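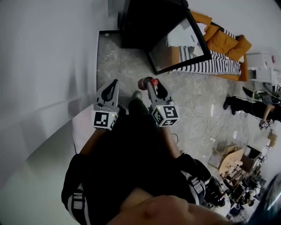
Sepehr Heydari wanted to know, before anything else, whether a standing mirror can go beside the sofa at all, or whether it has to be moved to the hallway. It can stay. Section 4 covers placing it, and the steps apply to any full-length mirror with a black frame or a plain one, leaned or on its own stand.

4. Setting up the sitting corner

4.1 Before you start

Clear the floor along the wall first. Pick up small parts, caps and offcuts of packing and put them in the bag supplied with the Ratine cover set. On a speckled floor small pieces are hard to see, so run your hand along the baseboard as well.

You will need:
- a soft dry cloth
- a tape measure
- 2 felt strips (in the Cordier accessory bag)
- cable clips, adhesive type

Note: The felt strips are for the mirror only. The sofa feet have their own pads, already fitted.

4.2 Placing the sofa

1. Lift the sofa with one person at each end. Do not drag it. The pads come off if the sofa is pushed sideways on stone or terrazzo.
2. Set it down with the back parallel to the wall and check that all the feet touch the floor.
3. Leave enough room at the mirror end to walk past without turning sideways.
4. Stand the back cushions up in a row, seams down. On the three-cushion model, put the middle one in last and press it down from the top.

The orange cover shows hand marks while it is new. Brush it in one direction with the dry cloth. Do not use water on it until you have read Section 7.

4.3 The blanket

1. Fold the blanket lengthwise so the pattern runs across the seat.
2. Lay it from the seat forward and let it hang over the front edge.
3. Pull the hanging part straight. A zigzag pattern shows a crooked fold more than a plain one does.
4. Tuck the rear edge under the cushions by the width of your palm.

Keep the hem off the floor. If it touches, tuck in a little more at the back.

4.4 The mirror

CAUTION: Two people are needed for steps 1 to 3. Keep children and pets out of the room until step 5 is done.

1. Stick one felt strip to each lower corner of the frame. Press for 100 seconds.
2. Carry the mirror upright, holding the frame. Do not hold it by the glass edge.
3. Set the bottom down first, then lean the top back slowly. If the mirror has its own stand, open the stand fully before letting go.
4. Push lightly at the top corners. If the frame rocks, turn it a little and try again.
5. Fix the safety cord as shown on the Demen sheet.

Note: Margaux Joly of Urex support adds that most calls on this step come from mirrors set on a rug. Put it on the bare floor.

You may want to angle the glass toward the sofa - it brings the stripes of the blanket into the reflection and makes the corner look wider. Avoid direct sun on the glass.

4.5 Cables

1. Unplug everything before moving cables.
2. Gather loose cables from the open floor and run them along the baseboard, fixing them with the clips.
3. White cable is easy to miss on a light floor. Do this step even if the cables seem to be out of the way.
4. Do not pass a cable under the mirror or under the sofa feet.

CAUTION: A cable caught by a foot can pull the mirror forward.

4.6 Final check

Sit at each end of the sofa and stand up again. The mirror should not move. Check the cord after the first week and again whenever the sofa is shifted. Replacement felt strips are part 103 in the parts list.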